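# Chapter 7: Rest, Breath and the Travelling Body

When you have worked through this chapter you should be able to:

- explain why long journeys leave people stiff and short of sleep
- describe slow breathing and say when it is useful
- plan a short stretching routine for a small space
- keep a simple rest diary

## 7.1 A tiring week

Oona Pelkonen sells kitchen fittings and covers the shops between Idton and Pisia. In February she drove 3700 kilometres for work and slept in a different guest house most nights. By the end of the month she had a sore lower back, was waking at four in the morning and had stopped going to her swimming class.

None of this is an illness. Her doctor found nothing wrong and sent her to Elsa Pitkänen, who teaches movement classes at the health centre in Mula. Pitkänen asked what Pelkonen did between getting out of the car and going to bed. The answer was that she ate, sat down again and looked at her phone.

We will come back to Pelkonen's case in sections 7.4 and 7.6. Keep it in mind as you read, and note any points where your own habits are similar.

## 7.2 What sitting does

When you sit for a long time, the muscles at the front of the hip are held in a shortened position and those of the buttocks do very little. The upper back rounds forward. Blood moves more slowly through the lower legs, and this is why ankles often swell on a long coach trip or flight.

Most of these effects pass once you get up and walk. They build up when the days of sitting follow one another with little movement in between. Stiffness then makes it harder to find a comfortable position in bed, and poor sleep in turn makes the stiffness feel worse the next day.

Stress adds to this. A person who is worried about missing a connection tends to lift the shoulders, clench the jaw and breathe with the upper chest. Many people stay like this long after they have arrived.

> **Key term: resting breath.** The pattern of breathing a person falls into when sitting or lying quietly and not talking. It varies from person to person and from day to day.

## 7.3 Slow breathing

Slow breathing means making each breath longer than your resting breath, with the out-breath a little longer than the in-breath. It needs no equipment and can be done in a waiting room or a parked car. It should never be done while driving.

1. Sit with both feet on the floor and your hands on your thighs.
2. Breathe in through the nose for a count of four.
3. Breathe out for a count of six.
4. Repeat for 2 minutes, then let your breathing return to normal.

Stop if you feel light-headed. If you have asthma or a heart condition, speak to your doctor or nurse before you try any breathing exercise.

## 7.4 Finding a place to stretch

Pelkonen's first objection was that she had no room. Guest house bedrooms are small, and at home her sitting room was full. Pitkänen's reply was that a standing routine needs only enough floor to take one step in each direction. The four stretches in Table 7.1 can all be done within that space, using a wall or the back of a steady chair for balance.

Hard floors are fine for standing work. For anything done kneeling or lying down, use a mat or a folded blanket.
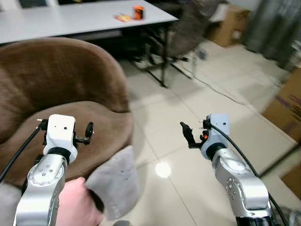

*Figure 7.1 An indoor room with a tiled floor and a brown armchair.*

**Table 7.1 Standing stretches**

| Stretch | Hold | Support |
|---|---|---|
| Calf | 20 seconds each leg | Wall |
| Front of hip | 20 seconds each leg | Chair back |
| Chest | 15 seconds | Door frame |
| Side bend | 10 seconds each side | None |

Move into each position slowly and stop when you feel a mild pull. Sharp pain means you have gone too far.

### Activity 7A

Keep a rest diary for one week using the Mousavi sheet on page 136. Each evening, write down how long you sat, how long you walked and how rested you felt on waking. Leave the last column blank until you have read section 7.5.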